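Mar 12, 2026

Freezer week

I spent the better part of this week on frozen food, which I did not plan. We moved the last of the stock out of the old kitchen at Trimmont in May of last year, and I have been meaning to write a proper inventory ever since. Every time I lifted the lid I took what was on top and shut it again.

So I started at the bottom. It took two evenings and a pair of ski gloves.

The oldest things were four tubs of lentil soup with my handwriting on them and no date. I threw those out. Under them were flatbreads from Kazemi, still fine, and a bag of okra that Nadine Awad gave me when she was clearing out her own kitchen. I also found the peas I had bought again twice.

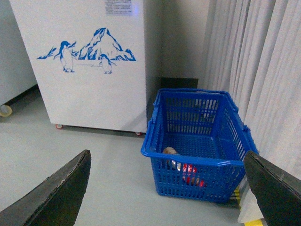

Buying a chest freezer took me longer than it should have. I read reviews for a month and then picked one on price and on whether it would go through the door. Looks didn't come into it, but I have grown fond of the two penguins on the front and the blue mountain behind them. The casters matter more. I can pull the thing out from the wall to sweep, and with my back I would never do that otherwise.

My system now is plain. Meat is on the left, bread is on the right, and vegetables go in the middle in cloth bags so I can lift a whole bag out at once. Anything cooked gets a strip of masking tape with the name and the month. I tried the Conari labels first and they fell off in the cold. The tape was cheaper and it stays on.

The list hangs on a clipboard next to the light switch. It came to 38 lines. 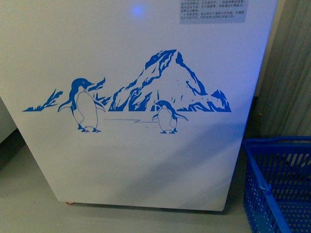

Mounir Saber asked why I don't keep the list on my phone. I did, for a while, in an app called Ola, and I never opened it with cold hands and a bag of chicken under one arm. A pencil on a string works better for me. I cross things off as they leave.

Next is defrosting. There is a ridge of ice along the back that catches the bags, and I would like it gone before the weather warms up. I plan to eat down the bread side first and borrow a cooler for the rest.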